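Bistcombe Supper Club - minutes of the January meeting
2023-01-26, upstairs room at the Brinadus

Anel in the chair, me (Aníbal Azevedo) on the notes again. We started late on account of the parking, and I missed the first few minutes of talk while I hunted for a pen, so if you said something brilliant before I sat down, send it to me and I'll add it.

Last month's minutes were approved with one fix. I had written that the chowder was "fine" and Nel would like it to say "very good." It was very good, Nel. Sorry!

March dinner

Most of the evening went to this. We have the hall at Kener from four o'clock and have to be out by eleven, cleanup included. Anel has talked to the hall people and the rental is 600 dollars, same as last year, with 120 due up front. I'll mail the check on Monday. The hall seats 70, but we agreed to stop selling at 42 because last year's elbows-in-your-soup situation was no fun (I still have the stained shirt).

Menu so far: braised short ribs, the white bean thing for people who don't eat meat, two salads, and bread from whoever wins the argument about bread. We went back and forth on dessert for ages. Nel wants lemon bars, Anel wants a sheet cake, and I said why can't we have both - so we're having both, and I'm apparently making the lemon bars.

Drinks

Long discussion of ice, longer than I would have guessed possible. The freezer at Kener is tiny and we ran out before the main course last year. Anel is firmly for crushed ice in the iced tea and the punch, in tall clear cups. Nel says crushed melts too fast and makes the tea taste like nothing by the time you sit down. I like crushed and said so.
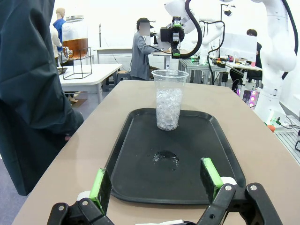 Crushed ice in a clear cup, on a black tray.

We voted and crushed won for the punch. Tea gets cubes, so Nel is happy, or happy enough. We'll bring three big coolers and keep one of them shut until the ribs come out. Anel is asking her brother-in-law for the loan of his.

Tickets

Same price as last year. Anel will sell them after the Sunday market and I'll take names by email. No holding seats without paying this time, please - I'm looking at my own cousins here.

Other stuff

The big stockpot is still missing. If it's in your garage, no hard feelings, just bring it back before March. Nel asked if we could swap the folding chairs for the padded ones and Anel will check with the hall. There was also a suggestion that we start a recipe swap, which everybody liked and which we put off to next time.

To do
Me: deposit check, lemon bars, email list
Anel: coolers, chairs, Sunday tickets
Nel: salads, price of ribs from two butchers

We wrapped up at nine thirty. Next meeting same room, and Nel is bringing snacks.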